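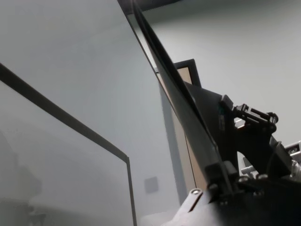
Notes from the back hall
December 2025

Nevzat Tatlı has been asking me for a column since June, and I kept telling him I had nothing to say that people on the floor didn't already know. Then the second shift got their arm, and by the end of that week I'd been stopped at the coffee machine by half the building wanting to know what it's like to work next to one. So fine, Nevzat, you win!

For anyone who joined us after the Ovbridge move: I've been in panel handling for eight years. Clear panels, mostly, the ones that go out to Cernico and Başaran. Until this year the job was two people, two pairs of gloves and a lot of "your end, your end, down, down." You learned your partner's walk. Remzi Ersoy and I carried together for so long that I could tell from his breathing whether he was going to stop for a better grip (he says the same about me, less politely).

Now the arm does the lift and the hold, and one of us does everything around it. We check the edges before it takes a panel, we set the height, we wipe down, we sign off. Our best month with two carriers was 1482 panels. Last month we did 1554, which I know sounds like a small jump, and I heard a few people in the canteen being snippy about it. Go ask my shoulders if it's small. I went home and built a shelf on a work night. My wife thought something was wrong.

What I wasn't ready for was how much looking there is. Carrying was tiring but your head could wander off. With the arm you're watching the whole time, and a clear panel is a miserable thing to watch, you end up staring at the dark edge and trusting the rest is where it ought to be. The first couple of weeks I had a headache by lunch. Ellex, who did the installation, told us to swap tasks every hour and we all nodded and didn't do it. We do it now. If you're getting one of these in your area, please just start with the swapping.

It's quieter too, and I'm still making up my mind about that. Remzi moved over to inspection, and he likes it, and he's good at it, but it means I see him at breaks and that's it. Nobody lost their job in our group and I want to say that plainly, as I know the rumor going around packing. Four of us used to carry. Two are still on the line with the arms, Remzi is in inspection, and one took the training spot he'd been after for ages. But a crew that used to talk all day now doesn't, much. I brought it up with Nevzat and he got us overlapping breaks again, which helped more than I expected.

A few things people keep asking me. Yes, you can stop it yourself, any time, and you won't get in trouble for stopping it. No, you don't need to know programming. I still type with two fingers. Yes, it pauses for no reason I can see now and then, and when it does you call it in, even if it starts up again on its own. And no, we haven't given it a name. Second shift has, and I'm not printing it.

We've got a bonus target of 2000 a month hanging over us for next year. I think that's steep and I've said so at the meeting, so I can say it in here as well. The arm could maybe keep that up, but somebody still has to check every edge, and I'd like us to be asked how long that takes before the number goes on the board.

If you want to come and watch for ten minutes, come after first break. Bring your safety glasses, and bring Remzi a coffee on the way past inspection, he takes two sugars.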